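Drustholm line: weekend timetable and station works

Feb 22, 2021

The replacement of the signalling between Skultska and Drustholm enters its second stage next month, and the weekend timetable changes with it. Passengers who use the line on Saturdays or Sundays should check their train before they travel.

The first stage, finished in December, renewed the cabling on the southern half of the route. The second covers the junction at Nseir, where the branch leaves the main line. The equipment there is more than 40 years old and has been the cause of most of the delays passed on to branch services over the past two winters.

While the junction is being worked on, weekend trains will run between Skultska and Nseir only. Buses will replace them from Nseir to Drustholm, calling at all stations. The bus journey takes 47 minutes, compared with 26 by train, and the last departure from Drustholm will be earlier than usual to meet the final train south. Weekday services are not affected, apart from the first northbound train, which will leave Skultska five minutes earlier to allow for a speed restriction through the works.

Bicycles cannot be carried on the replacement buses. Wheelchair users can travel on all of them, and those who need a ramp at a station other than Nseir are asked to ring the assistance line the day before. Tickets and season tickets are valid on the buses without any change.

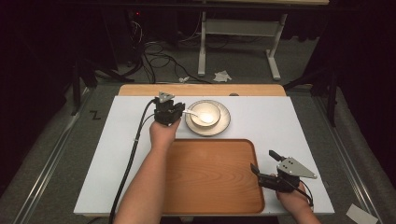 Several regular passengers have written in about the connection at Nseir. Hirnetis passengers in particular, one of them pointed out, will have only four minutes to get from platform 3 to the bus stop in the station yard, and the footbridge is slow going with luggage. She asked whether the buses could be held if the train was late.

The operator has replied that buses will wait up to ten minutes for a late train. After that they will leave, and a later bus will pick up anyone left behind. The last bus of the day will wait for the last train however late it is. Staff will be on the platform at Nseir all weekend to direct people, and the side gate by the car park will be kept open so that passengers arriving on platform 1 can reach the yard without going through the booking hall.

At Hirnetis the platform extension is now complete. It adds room for two more coaches, which means the rear doors of the longer trains will no longer stay locked there. The waiting room has been repainted and the heating repaired, but the ticket machine on the northbound side is still out of use. Until it is replaced, passengers boarding on that side may buy a ticket on the train at the normal fare.

A survey of travel on the branch was carried out before the present stage was planned. It drew 2,254 replies, of which 1,064 came from people who use the line at weekends. Most of these said they would prefer a longer closure at weekends to a shorter one during the working week, and the programme was drawn up on that basis.

Printed timetables for the bus service will be available from the booking offices at Skultska and Nseir a week before the changes begin. Posters showing the bus stops will go up at every station on the branch. At Drustholm the stop is on the main road opposite the station entrance, as the forecourt is too small for the buses to turn.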